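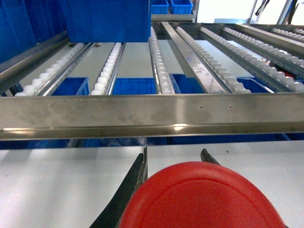

Tineke Verhoeven and Femke Bosman
Stelcombe Handling Group. Revised version, 2022-07-19

4. Comparison of finger sets

4.1 Set-up

Figure 4. Wrist camera view with a red item between the fingers, in front of the roller tracks of the flow rack.

The two finger sets described in Section 3 were compared on the same arm, with the same wrist camera and the same controller settings. Set A is the plain parallel pair supplied by Van Acker. Set B is the narrow-tipped pair made to our drawings by Brallia. Closing force and approach speed were fixed before the first trial and left alone until the last one. The Okanex controller logged finger position and motor current throughout.

Each trial was one pick of a rounded item from the white work surface, a lift, a short hold and a release. We ran 292 trials, split evenly between the two sets. Items were put down by hand with no guide marks, so the offset between the item and the centre line of the gripper varied from trial to trial. A trial was scored as a failure if the item left the fingers before the release command, or if the controller reported a closed gripper with no item in it.

4.2 Results

Set A failed in 23 trials and Set B in 14. Most of the Set A failures came at the moment of closing, when one finger touched the item well before the other and pushed it sideways. Set B did this less often. Its failures were spread more evenly over the lift and the hold, and in six of them the item turned slowly between the fingers before it dropped. The current log shows no clear warning of this turning, and we could not have stopped the lift in time from that signal alone.

The wrist camera was of less help than we had hoped once the fingers had closed. A held item takes up much of the lower part of the view, and the contact points are hard to make out. The two fingers also do not look the same size from the camera. In the red item view one finger shows along much of its length while the other is only a small dark tip over the rim. Judging from the image whether a grip was centred was therefore unreliable, and we used finger position from the log instead.

Background made a difference to the item outline. Against the plain white surface a saturated colour was easy to separate. With the rack behind, the steel beam and the blue bins gave the outline step more edges to deal with, and we had to narrow the search area by hand.

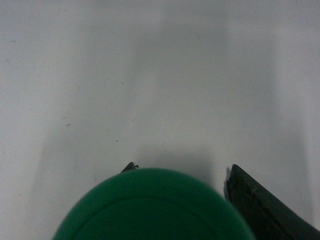
Would a softer closing force have changed the ranking of the two sets?

We can't tell from these trials, as the force was kept the same for all of them. A second run at lower force is planned for November.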